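3.2 Coaching staff and player retention

The second question of the study was whether a stable coaching staff keeps players longer in a basketball club. We compared the records of two women's clubs, Femulmont and Dresia, over 5 seasons. In this period Femulmont promoted its assistants from inside, and Dresia hired a new head coach three times.

Playing time was counted only for players with at least 300 minutes in a season. With this limit, Femulmont kept more of its players from one season to the next. The difference was largest among guards. Centers changed clubs at almost the same rate in both places, and we do not have a good explanation for it. Majumder found a similar result for men's teams, but his sample had no clubs with average attendance under 2000.

The interviews were made in March by Hiba Abu Hammour. Several players said that they stayed because the assistant coach knew their injuries and their habits in training. Salary was mentioned less often than we expected. The answers were coded by two readers, and the cases of disagreement were discussed again. 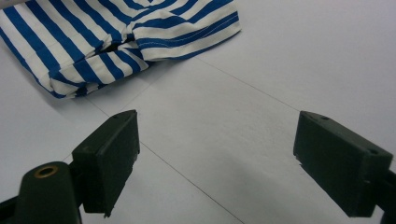

Figure 3. Striped blue-and-white fabric on a pale tabletop.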